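Desta Tekleab on sizing stormwater drains for small sites

June 13, 2024

Desta Tekleab has worked on site drainage for most of her career, first at Bruren and now at Sakia, where she reviews drawings for small public buildings. We talked about roof runoff, soakaways and the part of a project that tends to get drawn last.

Her current job is the Tilahun library extension, which adds 972 square meters of roof to a lot that already floods at the north gate. "The architect had one line on the plan marked 'to drain,'" she said. "It went to a pipe from before the parking lot was built. The pipe ends under the bike racks."

The first step was a survey of levels. The second was a percolation test, repeated in August when the ground was at its driest. Tekleab wants both a wet-season and a dry-season figure and designs to the slower one. "Clay that takes water well in late summer has cracks in it. The cracks close up after the first week of rain."

She settled on a buried tank with a restricted outlet, 57 cubic meters, placed under the lawn on the east side. A soakaway was considered and dropped. The water table was too close to the surface, and the nearest foundation was closer than she likes.

Asked about gutters, she was brief. Most overflow complaints she sees come from outlets. "People upsize the gutter and leave the same outlet at the end of it. The water stands there waiting." She specifies two outlets per run on anything longer than a classroom, with a leaf guard that can be lifted off without tools.

Maintenance takes up a good part of her reports. Each one ends with a single page listing the covers to lift, the silt depth at which to call a contractor, and the position of the flow control. At Troltness, an earlier project, that page was left out of the handover file and the silt trap went 2645 days without being opened.

Much of the layout gets argued over at a table, with the roof pitches and the fall of the ground in front of everyone.
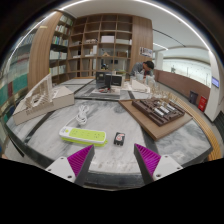

According to Berit, the cheapest change on any small site is to move the downspouts before the foundations are poured, and after that every meter costs more. Tekleab agrees in part. She would add that the overflow route should be drawn at the same time, as a line on the ground that water can follow when the tank is full.

"It will fill at some point," she said. "I want it to go across the grass and out to the road, and I want the door sills above it."

The tank at Tilahun goes in ahead of the new paving.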